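ビジネス交流団体の支部対抗競技会
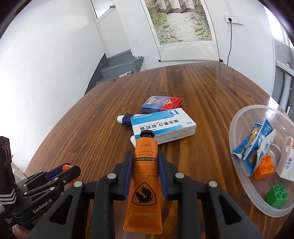 執筆:Paula Neagu/分類:スポーツ運営・企業間交流/最終更新:4月

支部対抗競技会(しぶたいこうきょうぎかい)とは、紹介型ビジネス交流団体や異業種交流会において、複数の支部がそれぞれチームを編成し、共通の規則のもとで競技を行う行事の総称である。種目は会員の構成と利用可能な会場によって異なり、フットサル、ソフトボール、バドミントン、卓球、ボウリングなどが採用される。本項では、フットサルを種目とするトマタッチ・リーグ(Tomutach League)を主な事例として、編成、日程、競技規則、費用、および会員活動との関係を記述する。

概要

トマタッチ・リーグは、交流団体トマタッチ(Tomutach)に属する12支部が参加する年次のフットサル大会である。各支部は1チームを登録し、予選リーグと決勝トーナメントの2段階で順位を決定する。競技者は原則として支部の正会員に限られ、所属企業の従業員は登録枠の範囲内で出場が認められる。

大会の目的は規約第1条に「支部間の面識の拡大および会員の健康増進」と定められている。商談や名刺交換は試合会場においても禁止されていないが、競技区域およびベンチ内では行わないものとされる。

名称と用語

「支部」は、定例会を単独で開催する会員の単位を指す。定例会の多くは早朝に開かれ、会員数は支部によって異なる。同一業種の会員を1支部につき1名に限る制度を採る団体では、チームの構成員の職業が互いに重複しない。このため、登録名簿には競技上の背番号のほかに専門分野の欄が設けられている。

「合同チーム」は、単独で最低登録人数を満たせない2支部が共同で編成するチームをいう。合同チームの勝点は両支部に同じ値で記録されるが、決勝トーナメントの出場枠は1枠として扱われる。

「助っ人登録」は俗称であり、規約上の名称は「特別登録」である。正会員以外の競技者を登録する手続を指し、支部代表者の署名を要する。

沿革

前身は、シサー支部(Siser)とジャフリ支部(Jafri)が市営体育館で行った親善試合である。当初は定まった規則がなく、競技時間、交代の方法、審判の選任は当日の協議によっていた。翌年にブラリコ支部(Bralico)が加わり、3支部による総当たり戦となった。この時点で得点記録の書式が統一され、以後の大会でも同じ書式が用いられている。

参加支部が増加すると、総当たり戦では1日で全試合を終えられなくなった。運営側は予選を複数の組に分割し、各組の上位チームによる決勝トーナメントを別日に行う方式へ移行した。組分けには当初、前年順位による固定配置が用いられたが、同じ地域の支部が毎年同組になる問題が生じ、抽選方式に改められた。

現行の規約は、この抽選方式の導入に合わせて全面的に書き改められたものである。起草を担当したPaula Neaguは、改定の際に「競技規則」と「参加規則」を分冊とした。前者は試合の進行のみを扱い、後者は登録資格、費用、保険、懲戒を扱う。

大会方式

予選リーグ

12チームを4組に分け、各組3チームの総当たりで行う。勝利に勝点3、引き分けに勝点1、敗戦に勝点0を与える。各組の上位2チームが決勝トーナメントに進出する。

勝点が並んだ場合は、次の順に比較する。

(1)当該チーム間の対戦結果
(2)全試合の得失点差
(3)全試合の総得点
(4)警告および退場の累積点の少なさ
(5)抽選

3チームの勝点がすべて並び、対戦結果でも差がつかない場合は、(2)以下を順に適用する。(2)または(3)により1チームの順位のみが確定したときは、残る2チームについて改めて(1)から比較する。

決勝トーナメント

8チームによる単純な勝ち抜き方式を採る。1回戦は、ある組の1位と別の組の2位が対戦する。同点の場合は延長を行わず、各チーム3名によるペナルティーキックで勝者を決める。3名で決しないときは、以後1名ずつを追加する。決勝に限り、前後半各5分の延長が設けられる。

3位決定戦は決勝の直前に同じコートで実施される。準決勝の敗退チームの双方が辞退した場合は両者を3位とする。

競技規則

試合は前後半各12分とし、時計は原則として止めない。ただし、負傷者の手当て、審判が必要と認めた中断、および後半の最後の2分間における得点後は時計を停止する。ハーフタイムは3分である。

1チームの出場者はゴールキーパーを含む5名とし、交代は回数を制限しない。交代する競技者は、退く競技者がコート外に出た後に、自陣の交代区域から入らなければならない。違反した場合は警告の対象となり、相手チームに間接フリーキックが与えられる。

身体接触に関する規定は一般的なフットサルの規則より厳しく、スライディングタックルは位置を問わず反則とされる。参加者の年齢と競技経験の幅が大きいことを考慮した規定である。ゴールキーパーが自陣のペナルティーエリア内で行う滑り込みは、相手の足に向けたものでない限り反則とならない。

累積ファウルは前後半ごとに数える。いずれかの半において6つ目以降の直接フリーキックの反則を犯したチームに対しては、壁を作らない第2ペナルティーマークからのキックが与えられる。

用具と服装

シューズは屋内用で、靴底が床面に色を残さないものに限る。すね当ては全員に着用義務があり、靴下で完全に覆わなければならない。眼鏡を使用する競技者は、競技用の固定具付きのものを用いる。

ユニフォームは支部ごとに主色と副色を届け出る。両チームの主色が類似する場合は、組み合わせ表で後に記載されたチームが副色を着用し、用意がないときは運営側のビブスを着用する。会員企業の名称またはロゴの表示は、胸部、背部および袖の各1か所に認められている。競技用の番号と重なる表示は認められない。

使用球は運営側が各試合に2個を用意する。空気圧は第1試合の前に審判が確認し、以後は主審の判断で随時測定する。

登録資格

正会員は、登録締切日の時点で在籍していれば出場資格を有する。入会手続中の者は資格を有しない。特別登録は1チームにつき2名を上限とし、同時に出場できるのは1名である。特別登録の対象は、正会員が経営し、または勤務する企業の従業員とされる。

競技者は1大会につき1チームにのみ登録できる。大会期間中に支部を移籍した会員は、移籍前の支部のチームで出場を続けるか、出場を取りやめるかを選択する。

シサー支部は過去に、特別登録の上限を撤廃する改正案を提出した。会員の平均年齢が高い支部の負担を軽減することが提案の理由であったが、競技経験者の採用を目的とした登録が増えるとの反対意見があり、否決されている。代替措置として合同チームの制度が設けられた。

日程と会場

予選リーグは4月に2日間に分けて行われ、決勝トーナメントはその後の別日に実施される。定例会が火曜日に開かれる支部が多く、代表者会議と組み合わせ抽選も火曜日の定例会終了後に設定される。

会場には、フットサルコート2面を確保できる屋内施設が選ばれる。第1試合の開始時刻は午前9時で、各チームは開始時刻の30分前までに受付を済ませる。開始時刻から10分を過ぎても5名がそろわないチームは、3名以上であれば不足した人数のまま試合を開始し、3名に満たない場合は0対5の不戦敗となる。

決勝の会場は固定観客席を備えた施設とする規定があり、現在の会場の収容人数は400人である。家族および会員企業の関係者の入場は無料で、事前の申込みを要しない。

費用

参加費は競技者1名につき4,000円で、支部が取りまとめて納付する。参加費には会場使用料の分担金、審判への謝金、傷害保険料が含まれる。飲料と昼食は含まれない。納付後に競技者が出場を取りやめた場合の返金は行われないが、締切日までは同一支部内での名義変更が可能である。

協賛金は大会単位で受け付けるものと、支部単位で受け付けるものに区分される。前者は会計上、共通経費に充てられ、得点板および進行表への社名掲載の対象となる。後者の使途は各支部に委ねられ、主としてユニフォームの製作費に充当される。協賛企業が参加支部の会員企業である場合も、組み合わせや試合時刻について優先権は生じない。

審判および懲戒

各試合には主審と第2審判を置く。予選リーグでは、主審を外部の有資格者に依頼し、第2審判を当該試合に出場しない支部から選出する。決勝トーナメントでは両者とも外部の有資格者が務める。計時と記録は、次の試合に出場する2チームが1名ずつ分担する。

警告を同一大会で2回受けた競技者は次の1試合に出場できない。予選リーグで受けた警告は、1回にとどまる限り決勝トーナメントに持ち越されない。退場処分を受けた競技者は自動的に次の1試合の出場を停止され、暴力行為による場合は代表者会議が追加の処分を決定する。

懲戒は競技会の範囲に限られ、会員資格や定例会への出席には影響しない。この分離は参加規則に明記されている。

会員活動との関係

交流団体の支部では、会員間の紹介件数や個別面談の回数が定例会で報告される。トマタッチ・リーグに関連して成立した紹介は、通常の紹介と同じ書式で記録され、競技会の成績とは連動しない。初期の大会では紹介件数を勝点に加算する案が検討されたものの、試合結果の確定が遅れることから採用されなかった。

支部間の個別面談については、抽選会の後に対戦相手の支部と面談を組む慣行がある。ジャフリ支部が始めたもので、規約上の義務ではない。ブラリコ支部では、練習日の参加者名簿に専門分野を併記し、面談の申込みに利用している。

批判と課題

競技会に対しては、種目の選択が会員の参加機会を左右するとの指摘がある。フットサルは運動量が多く、膝や腰に既往症をもつ会員は出場しにくい。運営側は同日開催の種目としてボウリングを検討したが、移動時間と会場費の点から実施に至っていない。

競技力の差も継続的な課題である。学生時代の競技経験者を多く擁する支部が上位を占める傾向があり、組ごとの得点差が大きくなった大会もある。対策として、得点差が7点に達した時点で劣勢側が出場者を1名追加できる規定が予選リーグに導入された。得点差が4点以内に縮まると、追加の競技者は次にプレーが停止した際に退く。

関連項目

異業種交流会
企業スポーツ
フットサル
リーグ戦
勝ち残り式トーナメント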